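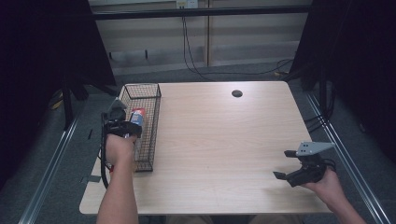 The Trinora hand-held grippers come as a pair, and I bought them to replace my old Poulain set, which served me well but made my wrists tired. You hold one in each hand, you do the task yourself, and the recordings are used later to teach a robot arm. My first test is always the same one: small groceries and a wire basket. A little can with a red top is harder than it looks, because the side is round and the basket has a rim you must clear before you can lower it inside. With the Poulain I often touched the rim. With the Trinora I had to learn again where the tips of my fingers are, and this took me most of the first evening.

I paid 520 for the pair, without the cameras. The Poulain was cheaper and the Bendulari, which I borrowed from work for two weeks in September, costs 900. So the Trinora sits in the middle, and I will compare it with both.

Weight and grip

The handle is good. I have quite large hands and on the Bendulari my smallest finger had no place to go. On the Trinora all of them fit. The trigger has a long travel and a soft spring, so you can close slowly on something delicate. The bad side is that when you want to open fast, the spring is a bit lazy — I noticed it most when letting go of light things like a tea bag, which like to stay on the pad.

After 50 repetitions in one session my forearm was tired but it did not hurt. With the Poulain I usually stopped at 19 or 20 to rest.

The fingers
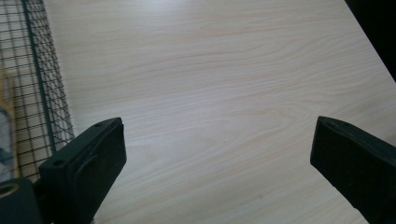 Both fingers open, seen from the gripper itself, with the basket mesh at left.

I like these fingers more than I expected. They are thick blocks with squared ends, and at first I was afraid that they would be clumsy. For boxes and cans they are very calm, nothing rotates when you lift. For flat things they are not so good. A coin or a plastic card on a smooth table is almost impossible, and I had to push the card to the edge of the table and take it from there. The Bendulari has thin tips and picks up the card at the first try, but it lets a full can turn in the grip, so you have to choose what is more important for you.

The pads on my pair got scuffed quickly. The grip is still the same as far as I can feel. Spare pads are sold only in sets for two grippers, and I would prefer to buy one.

Camera mount and cables

The mounting plate on top has several holes, and my camera fitted without an adapter. The angle is fixed. For tall objects I would like to tilt it a little more, and the Bendulari allows this with one screw. The cable is my main complaint. It leaves the gripper close to the hand, and when I reach across the table I can feel it pull. I now leave a long loop hanging over the side and it is better.

Software

I record with Plerora, version from this winter. It found both grippers at once, but it mixed up left and right until I connected them in the order from the manual (page 4, in small letters). Calibration is five minutes. I wrote to the support about the left and right problem and Zsolt Vörös answered me the next day with a clear explanation, so here I have only good words.

Would I buy it again? For kitchen and grocery tasks yes. For small flat parts I would save longer and take the Bendulari. I give four stars out of five, and the missing star is for the cable.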